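Unit 4: Reading a Green
Instructor: Lucinda Okafor
Tuesday section, practice area behind the Bollitz building

Putting takes up 2 of our 12 sessions. Bring a putter and three balls. Read these notes before the first one.

Slope. Walk up to the green from the low side if you can. Look for the high point first, then the place where water would drain. Most putts inside the last few feet of the hole break more than students expect, as the ball is slowing down there.

Speed. Pick the speed before you pick the line. A firm putt takes less break than a soft one. On the practice green at Woltside, hit a few long putts to no target before you aim at a hole.

Aim point. Choose a spot on the line, close to the ball, and roll over it. Treat every putt as straight to that spot and let the slope do the rest.
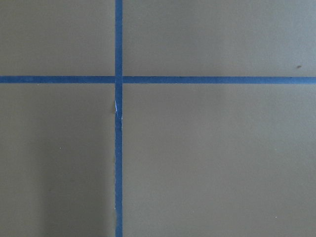
Two strips of blue tape crossing on a flat surface.

Grain. On Bermuda greens the grass grows in one direction. A shiny look means you are putting with the grain, and the ball will run faster. A dull look means you are against it.

Homework: play 13 holes or more before session 2 and write down your putts per hole. Danjuma Iyamu has the score sheets. Reading: Ekpo, page 83 to the end of the chapter.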